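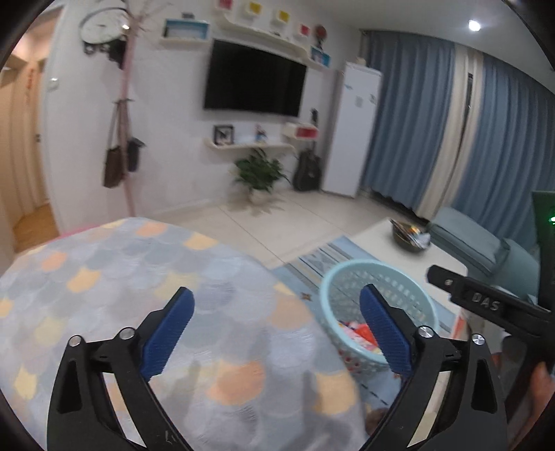 Tabletop with the scallop cloth, gripper fingers open over it.

16/08/2026

Race wheel notes, continued from the April pages. Long day and a good one!

Hekton rear wheel back on the stand first thing. Left over from Friday: a tick once per turn under load, only on the drive side, only in the bottom three sprockets. I had been blaming the freehub for a week. Pulled the cassette, cleaned the splines, regreased, torqued it up, and the tick was still there, as happy as ever. Then squeezed the spokes in pairs going round and found two crossings near the valve where the spokes had worn little notches into each other. A dab of oil at every crossing and it went silent. So pleased with this. A week of suspecting the expensive part!

Tension readings after that, drive side: spread is wider than I like but no spoke is way out. Brought the two low ones up a quarter turn each, backed off their neighbors an eighth, checked true again. Side to side is lovely now. There is still a small hop opposite the valve, at the rim joint, and I'm leaving it. You can't feel it on the road and chasing it would wreck the tension.

Front wheel: 27 mm tire going on instead of the one from spring. Went on by hand with no levers, which I did not expect on that rim. Seated at the first go with the floor pump. Sealant in through the valve, core back in, spun it, laid it flat on each side for a while. Leave overnight and check pressure before doing anything else.

Chains. This is the part I've been looking forward to. Three chains in rotation on the training bike, swapped each time one hits 1000 km, all waxed the same way. Chain A came off this morning. Checker drops in nowhere, not even close. Chain B is the same. Chain C is the one that got the wet ride out to Julberg and back, and it shows: a bit of rust on the outer plates at the quick link and a gritty feel when you flex it sideways. Hot water twice, dried it properly, then into the wax. Feels almost new. I would have binned it two years ago.

Wax pot note to self: let the chain sit until the bubbles stop. I pulled it early the last time and the rollers were dry inside after one long ride. Also hang it over the pot while it's still dripping, NOT over the bench. Scraped the bench for ages.

Shifting on the time trial bike. Hirose extension shifters, the cable run is tight where it goes under the armrest and the upshift was lazy in the middle of the cassette. Tried barrel adjuster first, both ways, no good, it just moved the problem up and down. New inner cable and a slightly longer outer at the bend and now it snaps across. Old outer was kinked right inside the ferrule where you can't see it. Keep the longer length, write it on the tape: 36 cm from the lever to the frame port.

Position stuff, same bike. Extensions up one spacer, saddle forward a touch. Rode the loop on the Plamora road to try it, out with the wind and back into it. I could hold my head down for the whole return leg, which I have never managed on this bike. Neck fine, hands fine, lower back a little tight on the last climb but that could be yesterday's ride talking. No power numbers worth keeping, too gusty. Want a calm evening to do it properly, same loop twice, old spacer and new.

One thing on the armrest pads: the left one creeps. The hook and loop is worn out on that side. Order a pair, don't do just the one, they never match for thickness.

Brakes, quick. Front pads on the road bike are at the line. Rear has lots left. Rotor in front measured fine. Swapped front pads, bedded them in on the hill behind the shop, stops hard and quiet. I love new pads.

Bottom bracket on the old track frame: didn't get to it. Tool is back though, so no excuse.

For race day, carry both spare wheels with the same cassette as the bike. We got away with a mismatch in April and I don't want to do that again, the neutral stop was a mess of rubbing. Set both spares up on the race bike itself before loading the van and check the brake rub too. Pump goes in last so it comes out first.

To do:
front tire pressure in the morning
armrest pads
label chains A, B, C with the new tags, the old ones melted in the pot
more wax, down to the last of the 100 g bars
redo drive side tension on the Hekton after the first ride
track frame bottom bracket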